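SKAVBY, August – For years the last job of the day at Leltus, the small workshop that makes and mends display boxes, meant lifting and wiping one hinged lid after another until somebody's wrists gave out. Now a good share of that lifting is going over to grippers, and the people at the benches have a fair bit to say about it (most of it kind!).

"I used to go home and couldn't open a jam jar," said Meriem Ashour, who now spends her mornings showing the new tools how a lid ought to be held.

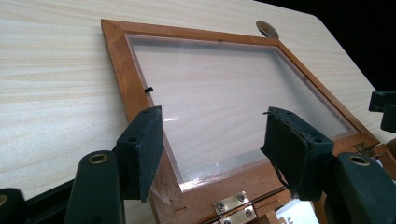 *Felt-type pads on a wood-framed lid with a clear panel at Leltus.*

The shop handled 1,979 boxes last year, and Elibariki Shemweta, who runs the floor, would dearly love to see 2,000 this time around. All four finishers are staying on, he said, though three of them will move over to repairs and fitting, the part of the trade they always grumbled they never had time for. Training carries on through the end of the month, with coffee at ten as usual.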